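Repair the Finish, Keep the Table

By Marion Geddes
August
Print this article | E-mail this article
Filed under: Home & Workshop > Opinion
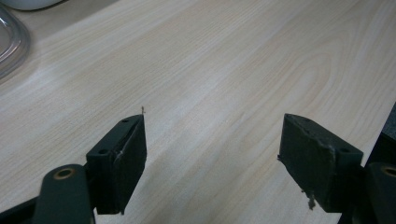
Arched grain on a pale wooden tabletop.

A tabletop is a wear surface. It should be specified, bought and maintained as one, in the way a floor is. Most households treat it as a finished object that is either perfect or spoiled, and a large amount of serviceable furniture goes to the curb on that basis.

My argument is narrow. For a solid wood table in daily use, a penetrating oil finish is a better choice than a factory film finish, even though the film performs better on nearly every test a manufacturer would run. It resists water longer. It resists alcohol and hot dishes longer. It needs no attention for years. I accept all of that.

The difficulty is how a film fails. Once a catalyzed lacquer is cut through, moisture gets under the edge and the coating lifts. New material does not bond well to the old, so a spot repair shows. The usual remedy is to strip the whole top, and a refinisher will often quote more for that than the table cost. The owner does the arithmetic and buys another table.

Oil fails sooner and in smaller amounts. A water ring can be sanded by hand with the grain, wiped clean and oiled again. Two thin coats are normally enough, with the excess removed before it gets tacky. Blending is easiest on pale wood with a strong figure, where the eye follows the grain and passes over a slight change in sheen. Plain dark tops are harder, and I would practice on the underside first.

I have kept two tables this way. The one in the kitchen, bought from a small maker called Itodier, came with a lacquer that I removed in its fourth year. The work took a weekend and some 800 square inches of sandpaper. It has been oiled every spring since. The top has dents and one faint stain near the end where the coffee is made, and it is flat, sound and clean.

Veneer is the fair objection. A thin face will not survive repeated sanding, and a film is the right protection for it. Sellers should therefore state the thickness of the face and the type of finish on the tag. Few do. "Easy care" is not a specification. A buyer who knows both facts can decide whether the table can be repaired at home.

Rags used with drying oils can heat up and ignite. Lay them flat outdoors until they are stiff, or store them under water in a closed metal can.

Category: Furniture Care | More in Opinion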